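Our afternoon at the Isthorpe pottery open day
30 January 2025

We had been meaning to get to the Isthorpe open day for years, and something always came up — a birthday, a head cold, once a flat tire just past the Ferkau turnoff. This time we packed sandwiches the night before and were out of the house by nine, which for us is nearly heroic.

The pottery sits behind the old grain store, down a lane so narrow that you pull in your elbows. Admission was five dollars, with tea included, and they had opened four of the workshops to visitors. We started in the clay room, where it smells like a riverbank after rain, and I could happily have stayed there all day. A young woman at the wheel made a bowl, squashed it flat, and made it again a little taller, chatting to the children the whole time. My husband asked her so many questions that a line formed behind us!

From there you cross the yard to the kilns. The big one is named Ellery (painted right on the door, in white) and holds up to 1,076 mugs when it's packed the way they like it. It wasn't being fired that day, so we were allowed to put our heads in and look at the shelves, and I came out with dust all over my good scarf. The glaze room was the busiest and the warmest, and after the walk across that windy yard I think half of us were in there for the radiator. They let you dip a test tile and they mail it to you later, so I'm still waiting to see how mine came out. I chose a green. I usually do. 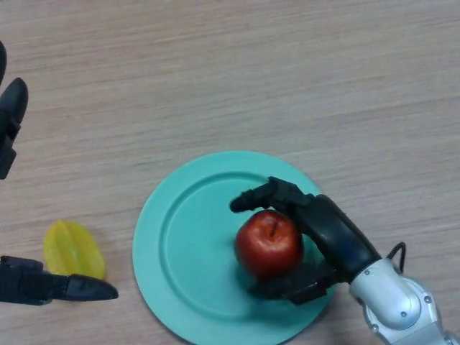

Tea was in the long room upstairs, with a good ginger cake and a not so good lemon one, and we got to talking with a couple who had driven over from Jodholm. They had come to the December sale as well and told us the seconds shelf was much fuller then, so that's one to remember. We still managed to leave with two soup bowls and a butter dish with a slightly crooked lid, which I love already.

Parking is in the field past the gate, and it was muddy, so bring boots. The shop takes cards but the tea counter doesn't.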